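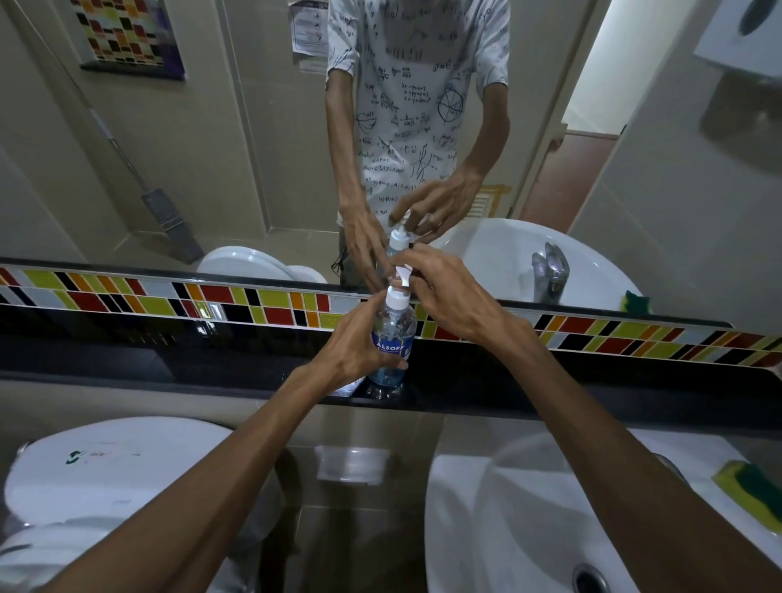 The guest house in Peltitz had one bathroom for the whole second floor, and I had the room next to it. Every morning at 5 the pipe in my wall began to sing, and then I knew that my father was awake.

He had worked four years at the Zidia factory and twenty years on the ferry, and in both places he learned to clean his hands like a surgeon. He did it before bread, before money, before he touched my hair.

"Come," he said. "One push. Small hands need only one push."

I was tired. We had come 687 kilometers by bus from Rustura, and my mother was in the hospital across the river Ene, where a child could visit only in the afternoon. I pushed the pump. The gel was cold and it smelled like the corridor where we had waited the evening before.

"Between the fingers also," my father said.

I rubbed between the fingers. In the mirror he was doing the same thing, very slowly, and he was not looking at his hands. He looked at the little colored tiles under the glass, the red ones and the yellow ones, as if somebody had written there what the doctor would say.

"Is it enough?" I asked.

He pushed the pump again, although his hands were already clean.

"Once more," he said.

So we did it once more, together. Then he opened the window a little, and we heard the first boat, and we stood there with our wet hands in the air until they were dry.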